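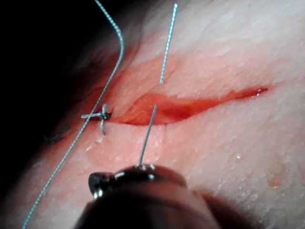 **How much has the suturing rig cost so far?**

The parts have come to £551 since the build began, paid from the project fund and not from bench fees. Of that, £322 went on motors and drivers and £181 on bearings, rod and cable. The rest was fixings. The instruments were lent to Astbridge Workshop by a member and aren't included.

For anyone who has joined since the last newsletter, Cassim is the two-armed rig on the long bench by the window. It is meant to place and tie a simple row of stitches. It is a bench project for people who like small mechanisms, and it will never go near a patient. Most of the winter was spent on the wrists. The first pair were printed and had too much play in them, which showed up at the jaw as a wobble wide enough to miss a stitch. The second pair are aluminium, turned on the small lathe, with a preloaded bearing at each end.

The cables are also new. We had been using fishing trace, which stretched over an evening and had to be re-tensioned before every session. The replacement is a thin steel cable from Bromico. It needs a larger pulley, so all the pulleys were remade in February. If you find a bag of small brass ones in the scrap bin, they are the old set and you are welcome to them.

Control is still shared. A person at the desk moves the arms through a pair of hand controllers, and the software scales the movement down and takes out the shake. Driving the needle through is the easier half of the job. Passing thread from one arm to the other takes much longer, and tying off takes longest of all. Braided thread holds a knot well but it will catch on any rough spot on the jaws, so these have been polished again.

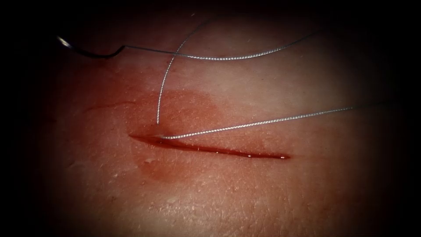
## What still needs doing

- The left arm's limit switch trips early when the arm is fully raised. The bracket needs a slot in place of the round hole.
- The lamp arm droops. A stiffer joint is wanted, and something from an old desk lamp would do.
- The control software loses its zero position if the power is cut. For now, please home both arms by hand before switching on, and write in the logbook that you have done it.
- The cable covers on the back need printing again in a tougher plastic. The files are on the workshop computer in the Cassim folder.
- The emergency stop works but is too far from the desk. It needs 11 feet of cable and a box to mount it in.

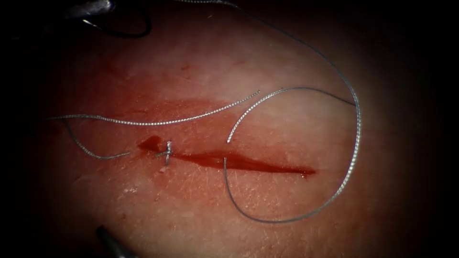
Thread handling is the part we would most like help with. At present the operator has to keep track of all the slack, and the software knows nothing about it. A length pulled through too far can end up under an instrument or round the needle, and then the session stops while someone goes in with tweezers. With one stitch tied at the left and most of the cut still open, there is already a big loop of thread lying over the right-hand half, and a smaller curve inside it. We want to try a slow take-up, where one arm draws the thread away in short pulls and waits between them. If you have worked with sewing machines or fishing reels, your ideas would be useful.

Cassim evenings will stay at 7 pm, after the lathe induction. Wear gloves if you are handling tissue or needles, and put used needles in the yellow tub, never in the bench bin. The bench must be wiped down before the soldering group needs it in the morning.

We have also been asked to take the rig to the makers' day at Skollgate. Before agreeing we need a travelling case that will hold both arms without loading the wrists. Anyone with spare plywood or dense foam can leave it under the long bench with a note on it.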